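Livier Table Linens Opens Second Workroom, Adds Easy-Care Tablecloths to Spring Line

FOR RELEASE 1/11/22

Livier, a maker of table linens for homes and small restaurants, has opened a second cutting and sewing workroom in the former Quezada shoe warehouse and will begin shipping its spring line from the new address in February.

The new workroom adds 1,741 square feet to the company's production space. It holds the cutting tables, the hemming machines and the packing area. The original workroom on the same street will stay open for samples, repairs and special orders. Pickup customers should keep using the original door until further notice.

"We were cutting cloth on one side of the room and folding it on the other, and the two jobs kept running into each other," said Ivana Retamal, founder of Livier. "Now a roll comes in at the back, gets cut and hemmed, and goes out the front. We had wanted that for a long time."

The spring line is made up of two groups, named Vamevura and Zuleo. Vamevura covers the printed tablecloths, which come in round, square and rectangular sizes. Zuleo is a plain-color group of runners, placemats and napkins meant to be used with the prints or alone. Both groups are made from a cotton and polyester blend that can be machine washed in cold water and dried on low heat. The blend is new for Livier, which until now has worked mostly in all-cotton cloth that needed ironing after each wash.
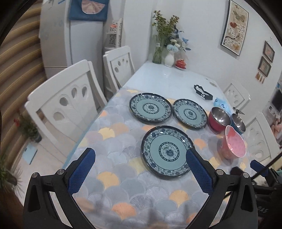 Retamal said the change came from customer mail. Over the past year the company asked buyers to fill out a short card packed with each order, and 969 cards were returned. The most common request was for cloth that could go from the dryer to the table. The second was for longer sizes. Livier has added two longer rectangles as a result -- one for tables that seat eight and one for tables that seat ten.

"People are eating at home on weeknights and they want a cloth on the table, but they don't want to iron it," Retamal said. "I don't either."

The all-cotton cloths will remain in the catalog in white and natural. Customers who bought a cotton set and would like matching napkins can still order them by the piece. Livier also plans to keep its hem repair service, which is open to anyone who has bought a cloth from the company, with or without the receipt. Repairs should be washed before they are sent in.

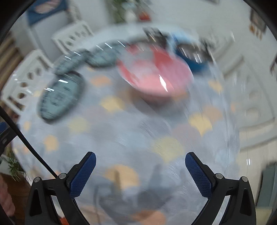 A pale blue tablecloth with peach and yellow scallops.

Restaurants and inns can order through the trade desk beginning in February. The first trade run is limited to 700 tablecloths, and orders will be filled in the order they are received. Trade accounts that were open last year do not need to apply again, but should confirm their shipping address before placing an order. Custom sizes are available to trade buyers with a lead time of six weeks -- longer if the order includes round cloths, which are cut by hand.

Fabric sample cards for both groups are ready now. A total of 495 cards have been printed and will be mailed free of charge, one to a household or business, while they last. Requests can be made by phone or through the contact form on the company website.

About Livier

Livier designs and sews tablecloths, runners, placemats and napkins. The company sells directly to households and supplies restaurants and inns through its trade desk.

Media contact: Ivana Retamal, Livier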